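Subject: Re: [print-room] Thermal rolls or sheets for address labels?

On Wednesday a member at Firari wrote:

> We get through over 2,000 address labels a month and still feed
> A4 sheets through the office laser. Is it worth moving to rolls?
> Hultance want us to take 3,000 at a time to get their price.

We moved to rolls at Gellach in the spring and I wouldn't go back. With sheets we lost a few labels on every part-used page, and twice one peeled off inside the printer.

The rolls we buy come from Ots, 1,000 labels each, on the small core. Check the core size before you order, as ours won't take the large one. Keep them out of direct sun too. A roll left on the windowsill went grey and we threw away 318 labels.

I'd ask Hultance for a sample roll first. Their adhesive was fine on card but lifted on padded bags when we tried it.

We kept one box of sheets for the Christmas mailing, where the labels need a colour logo.

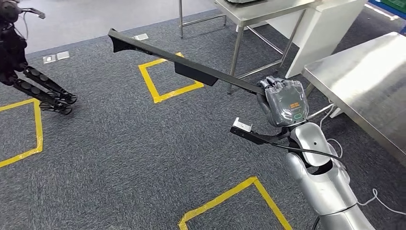
The template for the roll size is in the list files under "labels", if you want to try your own addresses in it.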